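Visit to the Onari Automation Laboratory

Members of the Strachan Institute attended the laboratory's open day at the invitation of Fiona Purves, head of outreach. The program consisted of a short lecture and 8 demonstrations of household handling tasks, held in Room 3124.
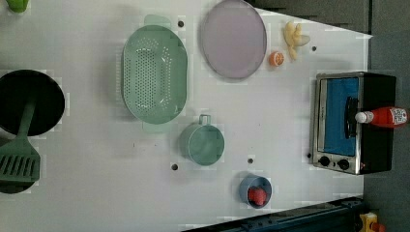
Page last changed: Jan 26, 2021

Kitchen items were set out on a white table for the sorting session, among them a colander, a mug and a toy banana, with a small toaster oven to the right. Ms. Purves explained how each task is scored and answered questions on grip force - a subject of particular interest to our teaching staff.

The visit lasted 60 minutes. A return visit is planned for October, and members wishing to attend should contact the Institute office.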